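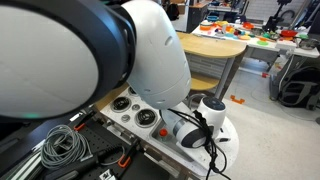 A friend who works in marketing asked me last month whether robots can do dishes yet, and I said yes, and then I said no, and then I talked for so long that my soup went cold. So let me try again in writing, where I can at least delete things.

The short version is that I've stopped trusting the number at the top of the results table. You know the one. A paper comes out, there's a bold row, the bold row says the new method does the task some very high percent of the time, and everybody passes it around. I've written those rows myself! I was proud of them. I'm going to argue that we should mostly quit leading with them, at least for the kind of work I do, where you show an arm a chore a bunch of times and then ask it to carry on without you.

My change of heart came out of a project we called Rirkside (no deep meaning, it's a bus stop near the Musascombe building). The plan was simple. Collect 400 demonstrations of small kitchen chores on a toy kitchen, train one policy on all of it, and see whether it could move things in and out of the sink. Toy kitchens are great for this, by the way. They're cheap, they don't leak, and if you ram one with an arm you've hurt only your pride.

We trained it, we ran 60 trials, and the number was lovely. I wrote it in the draft that same night. Then in February a labmate shifted the kitchen over by the width of a hand so she could get at a cable, and put it back almost where it had been. Almost! The lovely number fell off a cliff. Same arm, same toys, same sink, same weights on the disk.

Now, you can say that's just overfitting, and sure, it is, every first-year student can tell you that. What bugs me is that nothing in our table would have let a reader guess it. We had reported success under the conditions we'd trained in and called it success at the chore. And when I went back through the papers I'd been citing, I couldn't work out for most of them whether the furniture had ever moved between training and testing. It isn't a lie, exactly. It's more like telling somebody you can drive and leaving out that you've only ever done your own driveway.

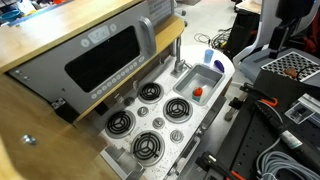
So we redid it, and the second time we did something very boring, which I now want everyone to do. Before each block of trials, one of us drew a layout from a list made ahead of time by a person who wasn't running the robot. The list had 16 layouts. Some nudged the kitchen, some turned it a little, some changed which toys were out and where they started. The person at the keyboard didn't get to say "oh, that one looks unfair." You ran what you drew, and if the arm missed by a mile you wrote down that it missed by a mile and went and got a coffee.

Boy, is that humbling. The overall score was a good deal worse and I sulked over it for a while. But the spread across layouts was the most useful thing I've gotten out of a robot in years. Two methods that had looked like twins in the old test came apart completely. Drumov, our plain baseline, had a lower peak but hardly cared where the sink was. Galindo, the fancy one, the one I'd spent my spring on, was brilliant in a few layouts and useless in the rest. If we'd stuck with the single number I would have published Galindo and told you to use it.

We also started writing down how each trial went wrong, in plain words, and I'd push for that even harder than the layouts. "Failed" tells me nothing. "Closed the fingers too early" tells me where to look. "Got a good grip and then didn't seem to know it had one" tells me something else again, and that last one came up way more than I'd have guessed. A grasp and a finished chore are different events, and a lot of us score them as if they were the same. 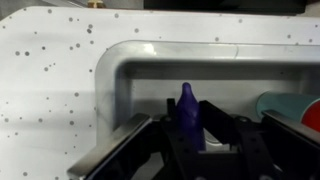 Wrist camera view, with the purple toy held upright between the gripper's fingers at the sink.

I know the pushback, because I've gotten it from reviewers and from my own hallway. It takes longer. It does! Our second round of trials ate 2 whole weeks of robot time that other people wanted, and I baked for them to say sorry. Smaller labs can't always spare that. Fine, then run fewer trials and spread them out. I would much sooner read a paper with a handful of tries in each of several layouts than one with a giant pile of tries in a single spot with tape marks on the floor.

The other complaint is that the numbers will look bad next to last year's, and no student wants to be first to hand in the ugly table. That one I take seriously, and I don't think students should have to fix it. People like me, who review this stuff and already have jobs, can ask for the spread and then be nice about it when it arrives. I've started putting it in my reviews: how many layouts, who picked them, did anything move. One author wrote back that they'd have to rerun everything. I told them to send me the worst layout first.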